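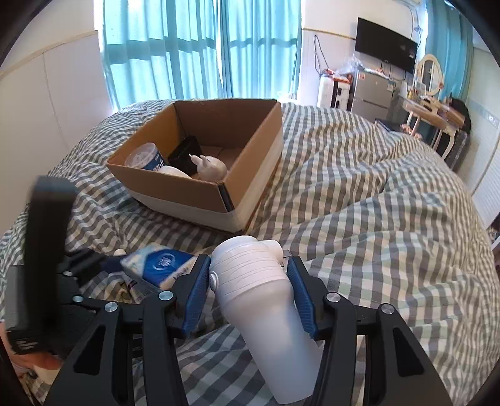 In defence of the box on the bed

Posted 04/12/2018

Quick one, because I've got a bus to catch and have been meaning to write this since August.

People are very rude about the box. You know the one. Cardboard, flaps off, lives on the bed while you tidy and then gets everything small thrown into it. Tissues, lids, a cup, some ornament or other, the thing you can't name but which definitely belongs to another thing. The tidying books hate it. "Sort by category." "Give every object a home." Fine, lovely, I have 30 objects and a rented bedroom with one drawer that opens.

My view, and I'll stick to it: the box is tidying. Proper tidying. Not a cheat, not a stage you ought to be ashamed of. If the small stuff is in one box then the room is done, and you can go and have your tea.

A bit of history. I lived for four years in Lotelville in a room where the bed was the only flat surface bigger than a tray. Everything happened on the bed. Ironing (badly). Post. Packing. When I moved there I had the good storage, a set of those stacking drawers from Cedano, and they cost me more than the mattress, and what went in them? Batteries. One glove. I kept the everyday things in the carton the drawers came in. That should of told me something.

So, the bed. The advice is always to clear the bed first, make it, smooth it, then work around it. No. Work on it. The bed is the best table in the house. Waist height if you kneel, soft so nothing breaks, and you can't go to sleep until you've dealt with it, so there's your deadline built in. Rumpled duvet? Leave it. A rumpled duvet stops round things rolling off. I have a checked one and the tubs and lids stay exactly where they land, in the dips. Try that on a polished table.

And take the flaps off. I feel strongly about this. A box with flaps is a box that wants to be shut, and once it's shut it goes under the bed or on top of the wardrobe and it's 19 months before you see your nail scissors again. A box with no flaps is just a low wall. You can see in. You can drop things from standing. Cut them off with the bread knife, run a bit of tape round if it's getting weak, done.

Now the objections, I've heard them all.

It looks a mess. Yes, a bit. Less of a mess than the same things spread over the duvet, though, and that's the comparison that counts. People judge the box against a magazine bedroom when they should judge it against ten minutes ago.

Things get jumbled. Also yes. A cup on its side next to a bottle next to a bag of something. So what. How long does it take to look through one small carton? Seconds. How long to remember which of six labelled tubs you were thinking of when you put the plasters away? I once timed myself in the Grondden flat, where we had the labelled tubs, all matching. I won't give the result but I was late for work.

You'll never sort it out properly. Right, this one has some weight. There is a kind of box that turns into a permanent resident, you dust round it, visitors put their coats on it. I've had one. But I'd say the trouble there was size. Big box, no hope. Big box is a second cupboard. What you want is small, small enough that it fills up with a handful of things and forces the question. Mine is a shoebox and a half. When it's full I tip it out on the duvet and put back only what I've used, and the rest goes to its proper place or the bin. Takes no time at all as there's hardly anything in it.

That tipping out is my favourite part if I'm truthful. Curtains drawn, daylight coming through them, telly off, everything you own under the size of a fist lying about on the bedding. You find out what you've been living with. Three lids no tubs. A pack of tissues you've been looking for. Some little figure that was a present and that you can't throw out and can't place either, so back in the box it goes, and it can stay there as far as I'm concerned. Every box should have one thing in it that's no use.

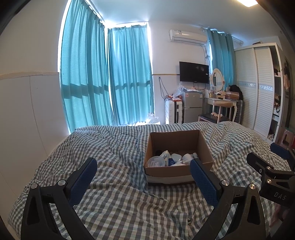

My other half's people do it better than we do, by the way. At the house in Tôn nobody owns a "storage solution". There's a carton by the bed for whatever is small and current, and when it gets tatty it's swapped for the next carton that comes into the house. No ceremony. I asked once whether they'd like a nice basket and got a look. Why would you buy a box, when boxes come free with everything else you buy? I've not got an answer to that. Have you?

Meanwhile the Cedano catalogue is sat on my kitchen table with a bedside organiser in it, five compartments, fabric lined, and the price in there is 3880. For 3028 you get the one without a lid. So they are selling me, at a discount admittedly, a box with the flaps off.

One rule, then I must run. White things. If you've got pale bedding and everything you own is white (tubs, caps, bottles, mine all are, chemists seem to think we like it) then use a brown box, plain brown, inside as well. You'll see teh stuff properly. I had a white box for a while and lost a white lid in it for a week.

Bus. Comments are open, drawer people be nice.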